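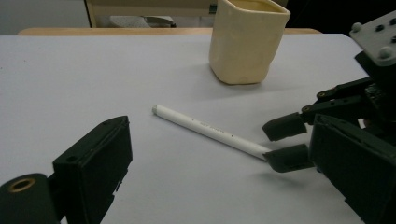

Jatska open day, Saturday, March 16, 2024

tovlen_k
Went to the Nukville site. Main demo was marker into ceramic cup, hand-held gripper, staff first and then visitors. Posted tally at closing was 117 attempts, 19 drops. Pellegrini stand was shut by noon.

mx_dowel
Were the drops at the grasp or at the cup?

tovlen_k
Sheet didn't split them. The ones I watched were mostly at the grasp. Picking a pen up by one end puts a moment on the pads and it pivots.

ratchet724
Disagree that it's the pads. Visitors had 10 seconds of instruction. That's operator error, and you can't read anything about the hardware from it.

tovlen_k
Staff dropped it too. Flat pads on a round barrel give you line contact. A V-groove would fix it.

ratchet724
And then it's worse on flat parts. Grab nearer the middle.

mx_dowel
Middle grasp is harder to get into a cup upright, you have to rotate the wrist more. Did anyone try the Jokari pads?

tovlen_k
Not on show. They said May.

ratchet724
They said that last year.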